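Keeping Cell 4 Honest

By Leonilde Loureiro

19 May 2025

The robot cell at Umeo's packaging plant in Cornwood takes up less floor than a delivery van. It has one arm, one table, a fence on three sides and a light curtain across the fourth. Mixed blocks of molded foam come in on a belt, the arm sorts them by size and stacks them into cartons, and the cartons leave on another belt. When it runs well, people walk past it without turning their heads.

Beathag Lindsay is the person who gets called when it doesn't run well. She is the plant's automation technician, and she has looked after Cell 4 since it was bolted down in December. Before that she spent nine years on filling lines, where most of the machinery was older than she was.

"A filler tells you what's wrong with it," she says. "It leaks, or it squeals. The arm just stops and gives you a number."

The number she has seen most is 1,362. On the controller at Umeo it means the gripper closed and did not find what it expected to find between its fingers. It could be a missed block. It could be a block picked up by the corner. It could also be a worn finger pad, a loose cable, a bad reading from the camera, or a table that has shifted slightly since someone hit it with a pallet jack. Each of those has happened.

I spent two shifts with Lindsay to see what looking after a cell like this involves. A good deal of it is cleaning. She starts at the fence, with the power locked out and her own padlock on the switch, and wipes down the table with a lint-free cloth. Foam dust is light and gets into everything. It builds up along the seams of the arm and behind the gripper, and on the camera lens it is enough to blur the edge of a block. The lens gets its own cloth, which lives in a zip bag in her top pocket.

Then she checks the gripper by hand. She runs a thumb along each finger pad, looking for a glazed patch. A new pad feels slightly tacky. One that is ready for the bin feels like a worn bicycle tire. The plant changes pads every 200 hours, although Lindsay will pull one early if she doesn't like it. The old pads go into a coffee can with the date scratched on the back, so that she can compare them later.

The cable comes next. On an arm that turns its wrist all day, the gripper cable bends in the same place thousands of times a shift. She wiggles the connector, looks for shiny spots on the jacket, and makes sure there is enough slack for the wrist to reach the far end of its travel. In February the cable had too little. The arm would work through most of a carton and then fail on the last block in the corner, and it took her a day and a half to catch the cable pulling tight at that one angle.

All of this happens at the machine. The other half of the job happens at a desk, in a simulator, where the same kind of work can be tried without anything getting bent.

Umeo bought the cell through an integrator called Mac an tSaoi, which supplied a simulation package along with the hardware. It is called Zolton, and Lindsay was not a fan of it at first. She had used simulators on a training course and found them too clean. Every part sat where it was supposed to, and every pick worked.

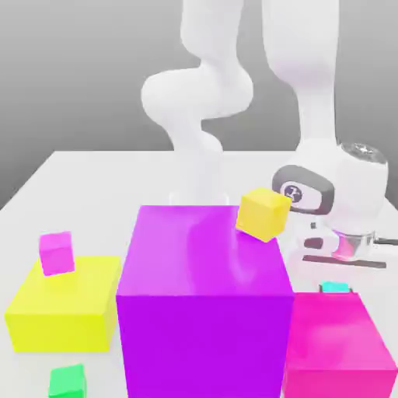 What changed her mind was the clutter. In Zolton she can drop cubes of different sizes onto a virtual table and let them land where they like, tipped over or on top of one another, and then ask the arm to deal with it. A small block resting on the rim of a big one is a hard pick. The fingers have to come in low enough to hold it and stay high enough to miss the one underneath. A block tucked behind a larger one may be nearly hidden from the camera, and the software has to decide whether to go for it or clear the big one first.

She builds piles like that on purpose. Colors help. In the real cell the foam is all the same off-white, but in simulation she gives every block its own bright color, so that when the arm makes a bad choice she can tell at once which block it was after. The vision settings are tested separately with the true foam color. Mixing up the two jobs was an early mistake, and it cost her a week in January, when a set of settings that did beautifully on colored cubes could hardly find a white block on the white table.

Her routine for a change is fixed. If she wants to try a new approach angle or a slower closing speed, she runs 300 random piles overnight in Zolton and reads the log in the morning. Anything that collides with the table or the elbow of the arm itself is thrown out. Whatever is left goes to the real cell at a quarter of normal speed, with her standing at the pendant and her thumb near the stop button. She raises the speed in steps over the course of a shift. If it gets to full speed and stays there until the end of the day, she saves it under a new name and keeps the old version for a month.

The method is slow, and the production side has told her so. A changeover to a new block size takes two days, where the sales material promised an afternoon. Lindsay's answer is that the afternoon version was tried once. The arm came down a few millimeters low at full speed, bent a finger, and knocked the gripper out of line with its mount. The spare finger was in stock. The mount was not, and the cell stood still for six days while two people sorted foam by hand.

That repair is worth going through, as it was the one she learned the most from. The new mount arrived and took twenty minutes to fit. Four bolts, a locating pin, and a torque wrench. But the arm was now holding its gripper in a slightly different place from where the software believed it was. The difference was smaller than a grain of rice, and the cell missed one pick in every few.

To fix it, she had to teach the arm its own fingertip again. A pointed steel rod is clamped to the table, and the operator brings the tip of a matching pointer on the gripper to the same spot from four or more directions. The controller works out where the tip must be. Lindsay does it from eight. She does it on her knees, with a flashlight, and she does it twice. If the two results disagree, she does it a third time and goes looking for something loose.

After the tip comes the camera. A printed board of dots goes on the table in 17 positions, and the camera takes a picture of each. The board has to lie flat. Hers is glued to a piece of float glass after the first one, on plastic sheet, took on a curl in the summer heat at the supplier's warehouse and threw off every reading.

Then the simulated cell has to be brought back in line with the real one. This step gets skipped at a lot of plants, Lindsay says, and she skipped it herself the first time. The table in Zolton was still at its old height. Programs tested there came out wrong by the same small amount on the floor, and she chased the error through the gripper, the camera and the pads before she thought to measure the table. She now keeps a sheet taped inside the cabinet door with the table height, the base position and the tool length, real on the left and simulated on the right. Both columns get initialed after any repair.

There are things the simulator does badly. Foam squashes, and the cubes in Zolton don't. A real block will bulge between the fingers and sometimes spring away when they open. Static is another one. On dry days the small blocks cling to the pads and have to be shaken off, and there is no setting for that. She has written a short wrist shake into the release move, which she tuned entirely on the floor by trial and error. It looks a little silly and adds half a second to the cycle.

Dust isn't in there either, or the pallet jack.

On my second day the cell stopped just after lunch with the usual number on the screen. Lindsay locked out, went in, and came back with a block that had a molding flaw, a thin flap of foam along one edge. The gripper had taken hold of the flap. She put the block in a tray with several others like it, cleared the fault, and went to talk to the molding department, which took longer than the repair.

The next job on her list is the base. The bolts were last checked in March and are due again, and she wants to put a dial gauge on the arm while it is stretched out to see how much it sags. Mac an tSaoi gives a figure for that in the manual. She would like her own. She has asked for two hours with the line down, and has been offered forty minutes on a Saturday.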